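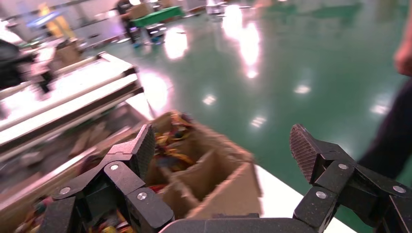 Photo: Mateja Jurić / Plultenton

Hi all,

Picking this up again after a couple of days away from my inbox. Bujar wrote:

> Has anybody got Lamex to stop choosing grasps on the cardboard
> dividers? Ours loves them. Thin, straight, two nice parallel
> faces, so the scorer thinks it's Christmas. We mask the outer
> walls of the box from the CAD model, but the dividers shift
> around and the mask doesn't follow. Also the depth goes to
> mush on anything with a shiny wrapper, so the snack packs score
> badly just when the cardboard scores well. We're on the March
> release, stock config apart from the gripper file.
>
> Bujar Kneževič

Oh boy, yes. We had the very same thing and I spent way too long blaming the camera (sorry, camera). Mateja's shot at the top is the sort of view the wrist camera gives us: fingers either side of a divided box, snacks bunched up in one compartment, the lower ones mostly empty, and a shiny green floor throwing the lights right back at you. If you were a grasp scorer you'd go for the cardboard too!

What worked for us, more or less in the order I'd try it:

Stop masking from CAD. We fit the dividers live now. Take the point cloud, find the rim of the box, then look for thin vertical planes inside it that touch the rim on at least one end. Snežana wrote it as a little node that sits between the cloud and the scorer, and it adds 52 ms on our machine, so you won't feel it. Anything within 4 mm of a fitted plane gets thrown out as a grasp target but KEPT as a collision object. I got that second half wrong the first time and the planner happily drove a fingertip straight through a divider. Squish.

Then the shiny stuff. Don't fill the holes in the depth image! The default fill smears the wrapper into whatever is next to it, and what's next to it is a divider. We turned fill off, run the color segmentation first, and for each package take the median of whatever depth points survive inside the mask. If there are too few we move the wrist a little and look again. Two looks is nearly always enough.

The floor reflections bit us as well, mostly when the box is tilted and you see past the rim. Crop to the box before you segment, with a small margin. I know, I know, it's obvious. It was not in our config.

With all of that in, I replayed our 199 saved grasps from the old setup and the number that landed on cardboard went from over 52 down to 6. The leftover ones are all packs leaning flat against a divider, where I'm not sure what the right answer even is. Todor wants to nudge the pack with one finger first and then regrasp. I'd sooner give the planner an asymmetric approach and leave the nudging alone, but he may well win that one.

One thing I haven't sorted out: our finger pads tilt inward, and the stock gripper file treats them as flat plates. So the collision check is too generous near the tips and too strict lower down. Fikri, didn't you have a mesh version of that file for the Nigam branch? If it's in a state to share I'd love to have it, even if it's ugly.

Bujar, I'll push the divider node to the Anditz repo tonight. There's a debug topic that paints the fitted planes over the cloud, so turn that on before you touch any thresholds. And send me a bag file if it still grabs cardboard, I'm curious now.

Cheers from the bench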